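How to start a small scripture reading group

I get asked this a fair bit, so I've written down what worked for ours. Pick one short book first – we did Ruth, and Jonah after that. Each of us brought a different translation and we read the same passage aloud from two of them before anyone said a word.

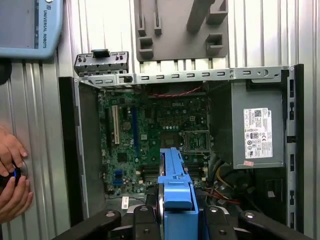
Keep a passage to 17 verses or fewer, or you'll be there till midnight! When two translations disagree, write the odd word down and look it up later (Jintana Suwannarat keeps our notebook, bless her). Commentaries stay shut for the first 50 minutes. After that it's open slather, and I put the kettle on.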